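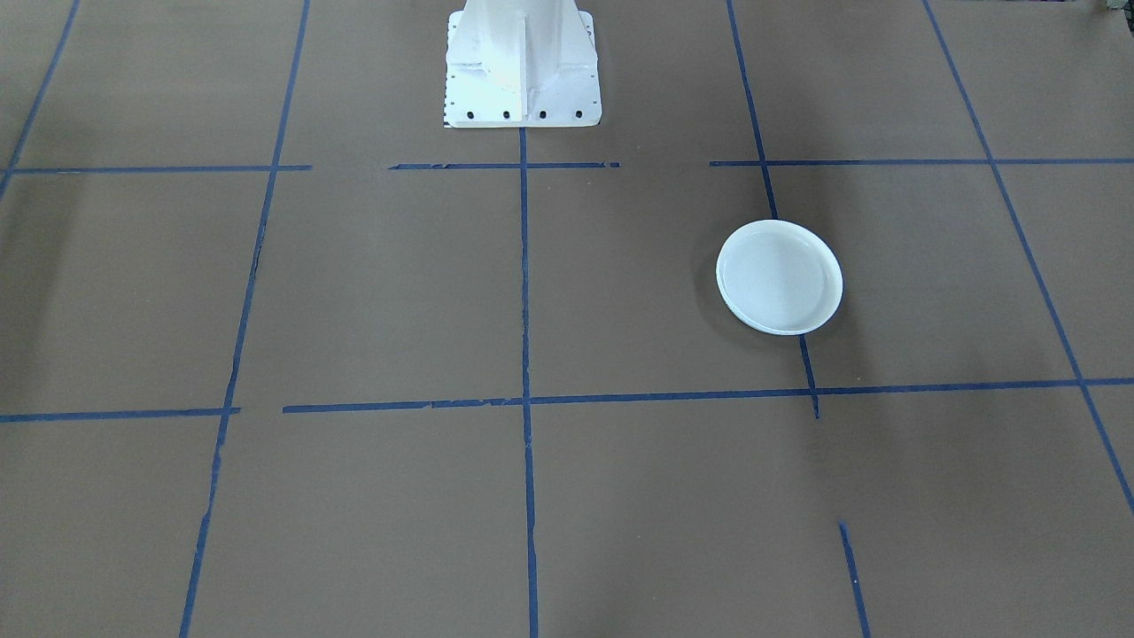 Handout 4: Laying out and maintaining the taped work surface
Course: Care of a Tabletop Arm Cell
Instructor: Widad Awwad
Lab lead: Ruba Khasawneh

Read this before your lab slot. You will work in pairs on the Issa cell, and each pair signs the log at the end. The log sheet number for this cell is 3662.

1. What the grid is for

The arm is bolted down and does not move relative to the bench. The grid gives the people working at the cell a shared way to say where an object goes. When a task sheet says "plate, right of the center line, second row," anyone should be able to put a plate there without asking.

The grid is not a calibration target. Tape edges are soft, strips get replaced, and two people laying the same line will not lay it the same way. The calibration in Handout 3 uses the printed board and the arm's own readings. If you find yourself correcting a calibration value to agree with the tape, stop and see Ruba.

2. Before you touch the surface

Park the arm with the Park command on the Nornberg controller. Wait for the status line to read PARKED, then press the stop button and leave it pressed. Tell your partner out loud that the cell is stopped. Hang the tag on the controller.

Clear objects off the surface and write down which cell each one was in. An object that straddles a line is recorded as straddling, with the name of the line. Do not round it to the nearest cell.

3. Checking the base

Look at the bolts along the front edge of the mounting plate first. Compare each one with the reference note in the log. If one no longer matches its note, the bolt may have turned. Do not tighten it yourself. Note it in the log and leave the cell stopped.

Next, check that the center line starts at the base plate and runs straight away from it toward the operator. All other lines are laid from this one, so a crooked center line means the whole grid comes up.

4. Inspecting the tape

Start at the base and work toward the front of the bench. Run a fingertip along each strip in the direction of its length. You are feeling for lifted edges, creases and overlaps.

Lifted edge: press it down. If it comes up again, replace the strip between the two nearest crossings.
Crease or tear: replace if a fingernail catches on it. Otherwise log it.
Overlap: two layers are allowed at a crossing or where two lengths join. More than two layers, strip and relay.
Gap: allowed if the line can still be followed by eye. Log it.
Step at a crossing: log it, and relay the line if the step is wider than the tape.

Crossings need the most care. A strip laid across another has to climb over it, and that is where it tends to wrinkle. Look at every crossing from straight overhead as well as from your seat - a small step is hard to see at a low angle.
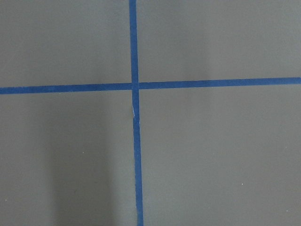 Figure 2. A crossing viewed from directly overhead. Note the slight step between the left and right arms, and the pale mark on the vertical strip just below the crossing.

For a crossing like the one in Figure 2, the log entry would read: "Slight step, left arm lower. Crease or tear on vertical strip below crossing." Add the result of the fingernail test and your initials. Do not guess at the cause.

5. Replacing a strip

Use the blue Skumia tape from the drawer. The Buvham tape on the same shelf holds too well and takes the surface with it when it comes off.

Cut the old strip at the nearest crossing on each side. Pull it back low and slowly, nearly flat against the bench. Wipe the bare track with a dry cloth. Lay the new strip from the base outward without stretching it - stretched tape creeps back and opens a gap at the end. Press it down from the middle toward both ends.

Use up to 700 mm of tape in one piece. For a longer line, join two pieces away from a crossing.

6. Returning the cell to service

Put the objects back from your notes. Remove the tag, release the stop button and run check program 9 at slow speed. One of you watches the arm and the other keeps a hand at the stop button. Swap places and run it again.

Bring the completed log sheet to the April review. Pairs who relaid the center line should also bring their new calibration printout.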